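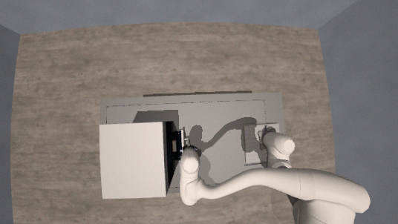 A computer drawing of a room with a wood-plank floor and a grey table.

Why wooden floors creak

Wood looks solid, but it is full of tiny tubes. When the tree was alive, these tubes carried water up from the roots. After the tree is cut down and sawn into planks, most of the water dries out. The tubes stay.

Empty tubes can take in water again. They do not need rain to do it. Air always holds some water as an invisible gas called water vapour. When the air is damp, wood soaks up a little of this vapour and swells. When the air is dry, the wood lets it go and shrinks.

Which way does a plank grow?

A plank hardly changes in length. Nearly all of the swelling is across its width. The walls of the tubes get thicker as they take in water, and the tubes run along the plank, so the extra thickness pushes sideways.

A plank 70 millimetres wide may change by less than the thickness of a coin. That sounds small. In a wide room there are many planks side by side, and the small changes add up. Floor layers leave a narrow gap next to the walls to make space for this. The gap is usually hidden under a strip of wood called a skirting board.

Where the noise comes from

A creak is made by rubbing. In winter the heating dries the air, the planks shrink, and they become a little loose. When you step on a loose plank it bends down and slides against its neighbour, or against a nail. The two surfaces stick, slip, stick and slip again, very quickly. Each slip shakes the wood, and the shaking wood shakes the air. Your ears pick this up as a creak.

Floors often creak at night as well, with no one walking on them. The house cools, parts of it shrink at different speeds, and something slips.

What the grain tells you

The streaks on a plank are called grain. They are the tree's yearly rings, seen from the side. A dark round mark is a knot — the place where a branch once joined the trunk. Knots are harder than the wood near them.

Try it yourself

You will need 3 flat wooden lolly sticks, a ruler and a bowl of water.

Measure the width and length of each stick and write the numbers down.
Leave two sticks in the water overnight. Keep the third one dry.
Measure all of them again.

Did the width or the length change more? Let the wet sticks dry for a few days and measure once more.

Words to know

Grain: the pattern of lines in wood.
Water vapour: water in the form of a gas.
Skirting board: a strip fixed along the bottom of a wall.

Written by Radwa Amrani. Checked by Imelda Quiambao.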